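Hulport Cell Guide
Section 3 — Recording Demonstrations (tabletop set)
Last edited Wednesday, November 8, 2023 — Z. Ansari

Read section 2 first. If the arm isn't homed, stop, go home it. Everything below assumes the Ciltlow recorder is already up and the green READY line shows in the terminal.

3.1 Before you start

1. E-stop within reach of your free hand. Press it once, check the arm drops out, release, re-enable.
2. Gripper open and close from the console. Full travel both ways.
3. Cables. Slack loop has to stay clear of the gripper fingers. Move the arm to the far side and back and watch it.
4. Wipe the tabletop. Crumbs of tape show up in the wrist view and the model latches onto them.
5. Pick a task line from the Honorato sheet. One task per episode. Do not make up your own wording, copy the line exactly.

CAUTION: Hands off the table while the arm is enabled. To move an object, pause first. Every time.

3.2 Laying out objects

6. Target object first, then the plate if the task uses one, then everything else.
7. Spread the distractors out. Toy food, cups, utensils, whatever is in the bin. Some close together, some alone. Lying over is fine — bottles don't need to stand up.
8. Change the layout after every episode. Small nudge doesn't count. Swap sides, rotate things, put something near an edge.

Note: the openings in the tabletop stay uncovered unless something happens to be lying over one. Don't tape them. We did in April and had to throw out the whole batch becuase half the episodes had tape and half didn't. 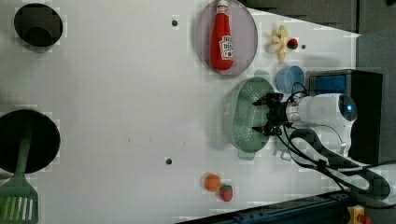 9. Start the recording before the arm moves. Wait for the beep, then go.
10. Approach from above, slow down over the target, line up the fingers. With thin rims (colander, cup, plate) take one wall between the fingers. Don't squeeze the whole thing.
11. Close, short wait, lift straight up. No dragging.
12. Place, open, back off, stop the recording. Late stops are OK, early stops are not.

Missed the grasp? One retry inside the same episode, keep it. Second miss — stop and tag it FAIL. Failed ones are still uploaded, they go in a diferent folder. Don't delete anything.

3.3 How many

40 episodes per task line. New operator, do 7 practice ones first and tag them PRACTICE. Take a break if you notice yourself rushing, the jerky ones are useless for training.

3.4 Saving

13. Check the episode count against your tally.
14. Play back 3 at random. Wrist view and overhead view must both be there. Black wrist view = reseat the camera plug and redo the batch.
15. Push to Hostent. Leave the terminal open until it says DONE.

CAUTION: Do not power off the arm base during upload. The recorder shares its supply and you will lose the batch.

Problems with the upload go to Zeeshan Ansari. Arm faults — see section 5.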